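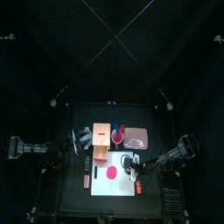
Small drawer boxes and table containers: gallery

Item group 309, Hirvonen storage notes
Compiled by Tapio Eskola, April 2021

This page covers small wooden boxes for desk and kitchen use, together with the cups, tubs and trays that share a tabletop with them. It is a companion to the general storage notes and assumes the reader has those at hand. Terms follow the Hirvonen list: "front" is the face with the knob, "top" is the face opposite the base, and "drawer" means any part that slides out on its own runners or on the bare base.

Construction notes

The drawer should run on the base without glue residue or raised grain. Imani Tran's measurements for the Felutia pattern give a side clearance of 5 tenths of a millimeter when the wood is at room humidity. Boxes finished in February and moved to a damp room in summer tend to bind at the rear corners first. Sanding the drawer sides at the back is enough in most cases. The front edge should be left alone so that the visible gap stays even.

Paint goes on the front only. Paint inside the drawer opening adds thickness exactly where clearance is smallest, and it sticks to itself in warm rooms. The sides, the frame around the opening and the knob are left as bare wood or given one thin coat of clear wax. Gloss paint is easier to wipe than matte but shows scuffs sooner. The standard Felutia color set is red, blue and unpainted.

Knobs are fixed with a single screw from behind. The hole is drilled before painting, then cleared by hand with the same bit once the paint has hardened. A knob that turns when pulled needs a washer. More torque will only crush the fibers behind the head. 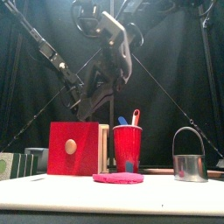
Can a painted front be touched up without stripping it?
Light scuffs can be. Wash the front with mild soap, let it dry overnight, rub the damaged area with fine abrasive paper and apply one thin coat over the whole face. Spot repairs in gloss paint leave a visible ring. If bare wood shows through, prime that area first.

Placement on the table

A box with a drawer needs clear space in front equal to the full depth of the drawer, plus room for a hand. Cups and other tall items go to the side. Ramesh Tiwari prefers them on the right for right-handed users, and the layout sheets follow his practice. Low, open trays can stand further out, at the end of the row, where they catch small items that have no fixed place.

Finish of box: glossy red front, round tan knob, light natural-wood frame at the side. The front has light scuffs and has not been scheduled for repainting.

Cups and tubs

Plastic cups are adequate for light utensils. Long handles raise the center of gravity, and an empty cup with one long utensil leaning over the rim will tip at a light touch. Two remedies are in use. The first is to put a layer of dry rice or coarse salt in the bottom, 25 millimeters deep. The second is to stand the cup against or inside a larger tub, which limits how far it can lean. The second is cleaner and is the one entered in the layout sheets.

Tubs should have rounded inner corners. Square corners hold crumbs and are slow to dry. Clear or frosted plastic is preferred for anything stored below eye level, as the contents can be checked without lifting the tub out.
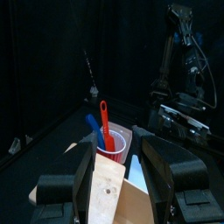 Red plastic cup with two upright utensils; translucent clear tub behind and to the right.

The pale board in the foreground has faint scuffs, darker smudges and a small round hole. Marks of this kind on unfinished wood come off with fine paper, used along the grain. Washing raises the surface and is best avoided.

Storage and labels

Boxes not in use are kept with the drawer closed and the front facing out, on shelf 17 in the Zinura cabinet. Utensils are stored apart from the cups. Labels go on the underside of the base, in pencil, giving the pattern name and the date of the last wax coat. Older boxes carry a paper label under the drawer as well, which can be left in place if it does not drag.

Corrections to the clearance figures go to Kalevi Ruotsalainen, who keeps the master sheet. The Briler pattern has a deeper drawer and is treated on its own page.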